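4.2 Where things are kept, and where people say they are kept

The second part of the study dealt with the gap between the place a household names for an object and the place the object is later found. Every household in the sample had a system. Most could describe it at length, and several did so before we had taken our coats off. The diaries, kept through October, told a less orderly story. Of the 787 searches entered in them, 397 ended somewhere other than the place named in the opening interview, a result that surprised us a good deal more than it surprised the people doing the searching.

We had expected the trouble to lie with small objects, such as keys, tape and the one pair of scissors that cuts. These did go missing, but they were also found quickly, as everyone in the house had long ago learned the three or four places to look. Slower searches concerned things of middling size and middling importance: a torch, a school form, the good string. Such objects had been given a home once, usually during a burst of tidying, and the person who did the tidying was the only one to have been told.
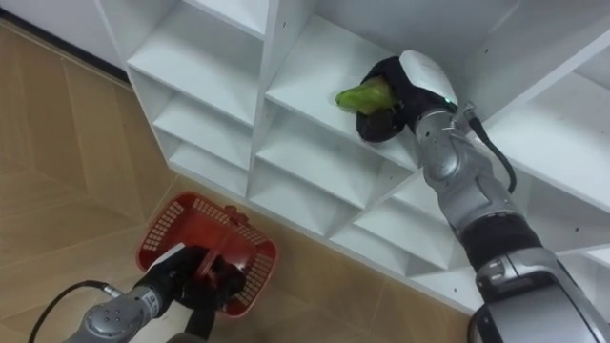 Open shelving is a case of some interest, as it is sold on the promise that things on view can't be lost. Households with open shelves did name places with more confidence. They said "second one down, on the left" where owners of cupboards said "in there". Their confidence wasn't matched by their results. When we compared the naming interview with the diaries, open shelves and closed cupboards came out so close together that we checked the sums twice, then had Shinji Furukawa check them a third time in the hope of a more interesting answer.

The reason seems to be that a compartment has no opinion about what goes in it. A cutlery drawer resists a hot-water bottle. An open square of shelf will take one gladly, and by the weekend it is where the hot-water bottle lives – at least until somebody needs the square for something else. Kallden (the households are named here by the code words they were given at intake) had labelled every compartment in the hall. The labels were accurate for the first eight days of the diary, after which they became a record of what the family had once hoped for.
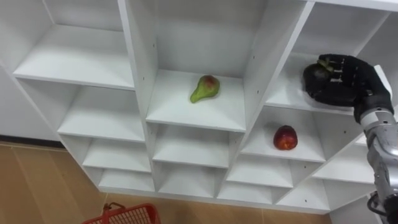
Poul Bech, reading an early draft of this section, objected that we were treating a drifting object as a failure of the system, when for the people living there the drift might well be the system. In his own kitchen, he wrote, nothing has been put back in the same place twice and nothing has ever been lost, and he would thank us not to send him any labels.

The objection is fair, and we have tried to meet it. If Bech is right, households that move things often should also find them quickly, as long as the same people do the moving and the looking. In Fuvorach this was so. The two adults there disagreed with nearly everything they had told us in the interview, and had the shortest searches of all 12 households. Grondivon moved things just as freely, but had a teenager home for part of the month, and the diary from those days makes for uneasy reading. One entry says only "asked. shouted. bought another".

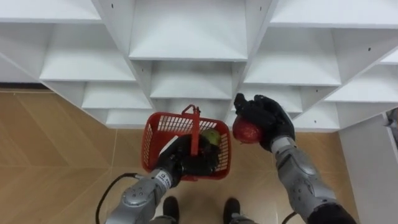
Figure 4. Open shelving of the modular type discussed in this section.

We take from this that naming a place is mainly a service to other people. Someone living alone can manage without it, as the Alemayehu diary shows: a single occupant, no named places to speak of, and one long search in the whole month, for the diary. Section 4.3 turns to what happens when a household is asked to agree on its names in advance, and to the two households that asked us to leave the room while they did so.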